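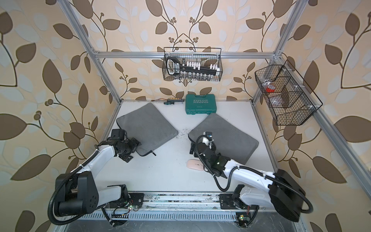
By Tomasz, guest writer
Posted in May, 9:40 am

For a long time I wanted to see how other people write their safety rules for small robot arms, because in our own workshop we have a rule sheet which everybody signs and few people read. So when Midico had its open day I took the early train and registered for the lab tour at the entrance. Our group had the second slot. The cell I liked best has two arms on one long rail, and in the back stands a green toolbox with a screwdriver lying near it, and it was exactly with these hand tools that our guide began to speak about the rules.

Her name is Maribeth Dizon and she keeps the rule book of the lab. The book is called Grevach, after the street where the company had its first office. It started with two pages and now it has 253 numbered rules, of which 28 are for the small cells. She told us that the number is not something she is proud of. Every year in May she tries to delete more rules than she adds, and she succeeded one time.

Rule one of the small cells says that each tool must have a place, and the place must be written down. A hand tool may stay on the floor of the cell during a run only when it lies behind the line which the grippers are allowed to reach. A man from Favia asked why not simply take everything out. Maribeth answered that they tried this for one season, and the people began to carry bits and sockets in their pockets, and then leaned into the cell to use them. Now the baskets hang on the walls and the operator stops the arms before reaching in. I wrote this down with two lines under it.
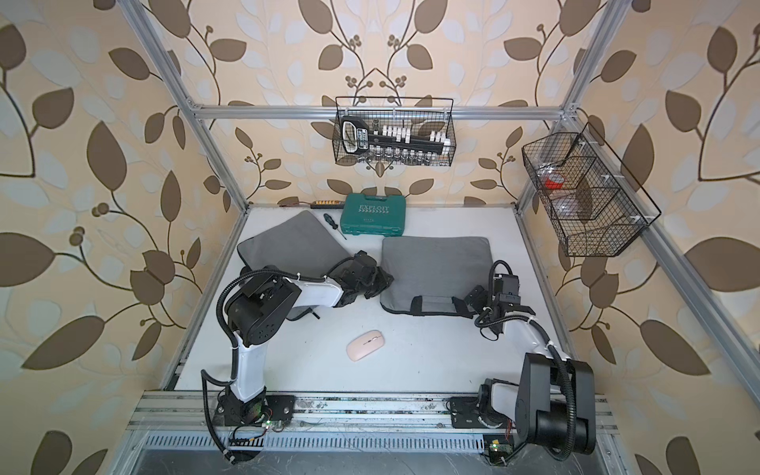

Two arms on the shared front rail, with the cushions and the mouse between them.

The second subject was the shared space. When two arms work on the same rail, each one has its own zone, and there is a middle zone where only one may enter at a time. The rule does not depend on what kind of object is handled. I expected that for soft things like cushions they would be less strict, but no. Maribeth said that a soft object is harder to judge, because it folds and moves to where you did not plan it.

They also have a rule for cables which I will copy. Before the first run of the day the operator moves each arm by hand through its full reach and watches the cable, not the gripper. If the loop pulls tight or touches the other arm, the run does not begin. It takes a few minutes. In the log of last year they had 301 such checks for this type of cell, and each one has a name beside it. We were allowed to look through the paper log, and I saw that the handwriting is also real, with coffee on some pages.

About cleaning I must say my honest opinion. The rule asks to wipe the floor panel and the rail at the end of the shift. I saw dark crumbs between the cushions and dust on the rail, so I asked. Maribeth said the tour was in the middle of the shift and the rule is for the end. This is correct by the book, but in our workshop I would ask for it also at noon.

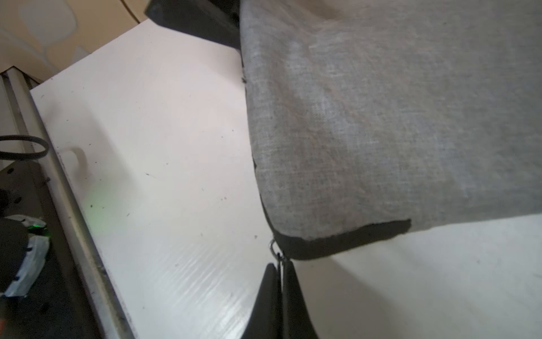

Fabric, zippers and slow speed

For fabric with a zipper the lab has a separate page. The gripper must come near at the reduced speed, and the operator has to write in the plan which part of the object is allowed to be gripped. A metal zipper pull is small, and if it is caught between the fingers the force goes to one point. Until the plan is signed by a second person, the zipper side counts as forbidden.

After the tour there was a short talk from Ojeda about emergency stops, but the microphone was weak and from the back row I understood only half of it. The coffee was good. I took home a printed copy of the small cell rules, and Maribeth allowed me to translate them for my colleagues if I keep the rule numbers the same.

We use cookies to remember your settings. Accept | Manage

3 comments

railway_pete: We have the same fight with tools inside the cell. Did they mark the line on the floor or only in the software?

Tomasz: Pete, she spoke of it as a limit in the software. I did not ask about paint, sorry.

Lindiwe K.: The second signature is good in theory. In our place the second person signs without looking.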